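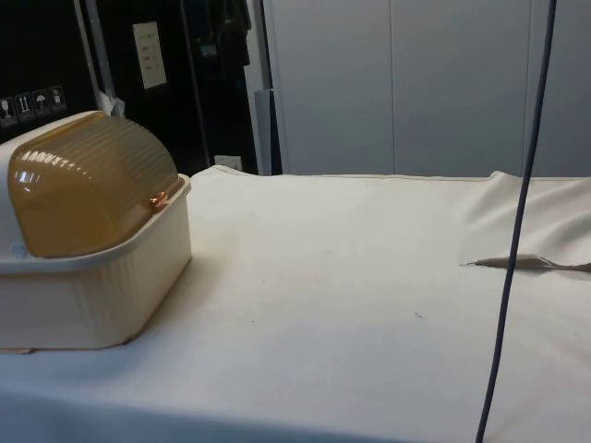 Opened by Gerasimos Stefanou | 7 January 2019 | Status: open, waiting on vendor | Component: gripper trial, table station

Summary: Cudgate gripper misses the fork on the tablecloth when the fork is on a fold. Krishnan gripper with the same camera and the same controller does not miss nearly as often. Need to know if this is the gripper, the depth data or the grasp height setting before we pick one.

Setup
Arm controller: Multavwood, stock firmware, no custom motion profiles
Camera: Ketosley, fixed mount, same position for both grippers
Objects: bread box at the left end, fork at the right
Surface: white tablecloth over the table, flat in front, bunched up on the right
Gripper speed: 44 percent in both configurations
Closing force: default on both

What happens
With the fork on the flat part of the cloth, both grippers pick it up. With the fork on the folded part, tines to the left, the Cudgate comes down, closes and lifts with nothing in it. Sometimes it takes a pinch of cloth. The controller reports a good grasp in those cases, so the sequence continues to the drop-off and opens over nothing.

The bread box lid is a separate test and has been fine with both. Both open the roll top from the front edge and close it again. The highlight on the amber lid leaves a hole in the depth image but the lid routine doesn't use that area.

Log

Entry
Ran the fork pick 100 times with each gripper, fork on the fold, reset by hand between runs. The Krishnan missed 3. I stopped keeping score on the Cudgate after the first batch because it was clearly much worse and I wanted to start changing things.

Entry
Checked tool center point on the Cudgate. It was set from the data sheet and we had never touched it off. Touched it off against the calibration pin and the value moved a little in Z. Misses on the flat cloth, which were rare, went away. Misses on the fold did not.

Entry
Looked at the camera view. A dark cable hangs down through the right part of the picture and passes in front of the fork, just left of the tines. The segmentation was cutting the fork mask there and then choosing the bigger piece, the handle side, as the whole object. That puts the grasp point too far toward the handle. Both grippers get the same bad point. The Krishnan has wider pads and a bit of give, so it gets away with it.

Entry
Tied the cable back and reran the Cudgate. Better, still not good. So the mask was part of it and not all of it.

Entry
Depth on the fork itself is poor. Metal on off-white cloth, light along the top edge, and the shadow next to it is narrow. The Ketosley returns cloth height for most of the handle. On the flat cloth this doesn't matter much. On the fold, the height it returns is an average over the wrinkles and the fingertips end up either high or pressed into the fabric. Raised the exposure to 600 and the depth got worse. Put it back.

Entry
Turned on contact stop in Multavwood. The arm now descends until it feels the cloth and backs off before closing. This works with the Krishnan. With the Cudgate the stop triggers late because the fingers flex sideways on soft fabric before any force shows up at the wrist. By then the cloth is already between the fingers.

Entry
Swapped the Cudgate fingertips for the narrow set that came in the box. Pinches less cloth. Also drops the fork more on the way up, handle end first. Put the standard tips back.

Where it stands
- Mask problem: workaround in place, cable tied back. A proper fix is merging split masks, which I can do.
- Depth on cutlery: same for both grippers, lives with the camera. Separate ticket.
- False good grasp: Cudgate reports closed on cloth as closed on object. I asked support if the minimum width threshold can be set lower than the menu allows. No answer yet.

Please don't change the finger offsets on the table station while this is open. If you need the Cudgate for the drawer test, save the current config under a new name first and load it back when you're done. The trial unit goes back in April, so the comparison has to be written up before then.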